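Staswood Residents' Rights Forum
@staswoodforum

1/ The Forum has today lodged a formal objection to the extension of the contract held by the chief officer of the Lekov Schools Board. The objection has been sent to the Board and to the county ombudsman.

2/ Under the Board's own rules, a post at this level must be advertised for 40 days before any appointment or renewal is made. We have found no advertisement in the county gazette, on the Board's website or in the Fanville office.

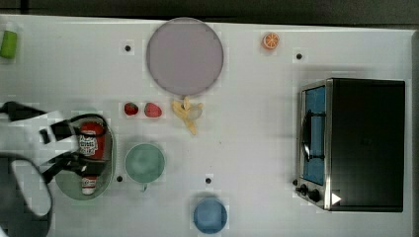

Education and Public Appointments

3/ The Board's reply states that the extension is "a continuation of existing terms" and that no new appointment has taken place. The Forum does not accept this reading. The first term ended in March, and the rules make no provision for a term to continue after its end date.

4/ A petition asking for an open competition was handed in at the Lekov office with 839 signatures. Of these, 327 are from parents of children at schools in the Fanville district. A receipt was issued.

5/ We have asked the Board to publish:
- the minutes of the meeting at which the extension was agreed
- the legal advice on which members relied, including the Rajput report

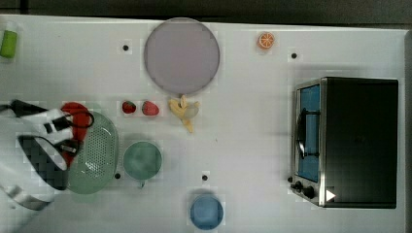
- the salary and allowances attached to the extended term

6/ The Forum makes no complaint about the conduct of the present office holder, who is free to apply in the usual way. Our objection concerns the procedure followed by the Board.

7/ Should the documents not be released within 4 weeks, the Forum will ask the court to review the decision. Members who wish to add a written statement may leave it at the Staswood office before 5 pm on any working day.

8/ Further notices will be added to this thread. Replies are read but cannot all be answered.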